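設備だより 双腕ロボット導入検討、来期予算の途中経過

取り急ぎ。3月の締めに間に合わせるため、まだ固まっていない数字も混じってます。売場側・バックヤード側とも、気になる点は早めに返信ください。

検討しているのは、コンビニ向け小物の補充と陳列を任せる卓上型の双腕セット。候補は2社、TrenicoとDronis。Asenは見積の回答待ち、今回の比較には入れてません。

金額から。Trenicoの本体一式が税抜1172万円。アーム2本、グリッパー、手首カメラ、制御盤、初年度保守まで込み。Dronisは本体だけなら安い。ただし保守と手首カメラが別建てで、足すと差はほとんど消えます。残りの443万円は周辺の枠。作業台、電源工事、什器の買い足し、教示作業の外注費。ここが一番ぶれそう。

什器の話が思ったより大きい。アームの選定ばかり見ていて、棚やトレーは今あるものを使う前提でした。ところが透明アクリルの段付き棚は、カメラの設定しだいで縁の見え方がだいぶ変わる。籐かごは縁が高いぶん、上から降ろす動作になる。什器を揃え直すか、動作を教え込むか、どちらに金を使うかの判断。試験台の様子を載せておきます。
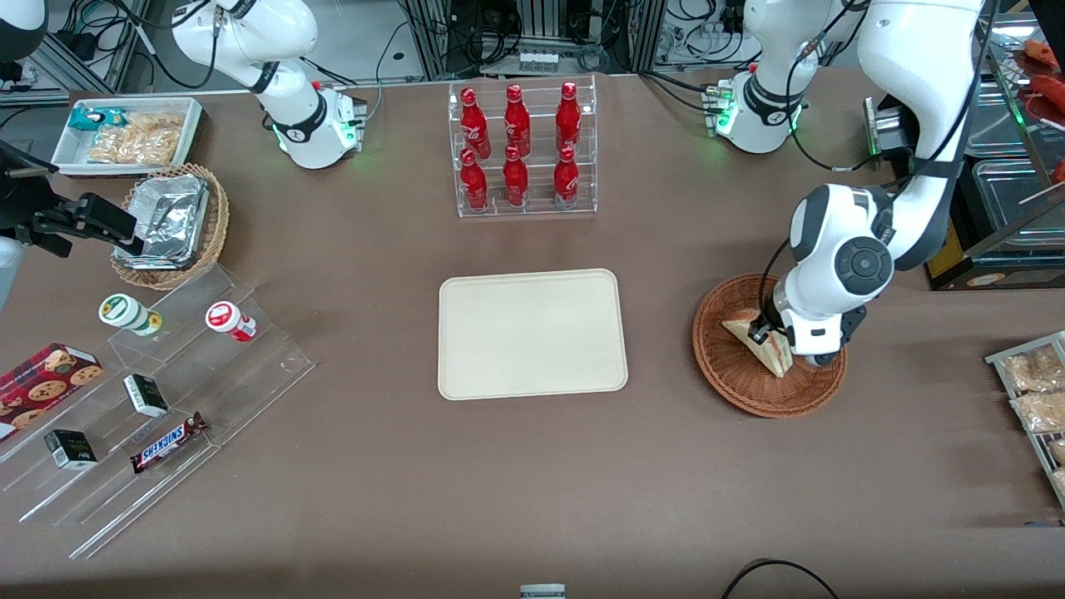
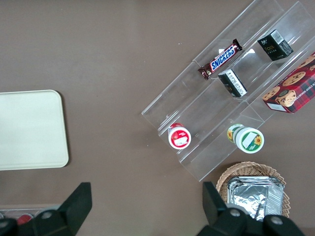
写真:試験台。1枚目はかごでサンドイッチをつかんでいるところ、2枚目は手首側カメラから見た段付き棚。

サンドイッチの三角は、いまのところ評価項目の中で一番うるさい品目。柔らかいので握力の上限を低くしたい、でも低いと滑る。指先パッドの交換品を見積に追加してもらうよう、両社に依頼ずみ。消耗品なので本体予算ではなく運用費に付け替える予定、経理と要確認。

ボトルは専用ラックを使う案が有力。立てて並べる位置が決まるので教示が短くて済む。同じものを買い足すだけなら什器枠に収まります。小箱と菓子類は姿勢がばらばらになりがちで、認識側のライセンスを1段上げるかどうかがまだ決まっていない。上げる場合は年額。初年度だけ見て決めないこと。

アルミホイル包みの品は反射の扱いが課題。照明を替えるか、偏光フィルターを足すか。照明のほうが安いが、台の周りの配線がさらに増えるのでで、電源工事とまとめて頼みたい。別々に呼ぶと出張費が二重にかかります。

設置場所は第2作業室の奥を想定。台の後ろに制御機器とケーブルの逃げが必要で、壁にべったり付けられない。奥行きを測り直したところ、通路側の棚をひとつ動かせば入る。搬入は台車で可、ただしエレベーターの予約は各自でなく設備担当が一括で取ります。

リースも一応比べた。Ó Dálaigh経由の3年リースだと初期負担は軽い。総額では買取より高くつくし、途中で什器や指先を改造したときの原状回復の条件が厳しめ。契約書の該当箇所をもう一度読んでから判断。今の時点では買取寄り。

納期は発注からだいたい6か月。Dronisはもう少し短いと言ってますが、書面ではまだもらっていない。繁忙期前に動かしたいなら、4月中に発注先を決めないと苦しいです。

あと教育費。計上もれしてました、すみません。操作講習は本体に含まれるものの、教示の応用コースは別料金。受講者を部内から出してもらう必要があるので、希望する班は名前を出しといてください。夜勤帯の人も受けられるよう、夕方の枠を打診中。

予備品リストは下書きが共有フォルダにあります。手首まわりのケーブル、指先パッド、ねじ類、非常停止ボタン。抜けがあれば直接書き込んで可。ただし型番の欄は触らないでくさだい、見積依頼とひも付いてます。

次号でAsenの見積と、照明を替えた場合の工事費を載せます。質問は設備担当の共有アドレスまで。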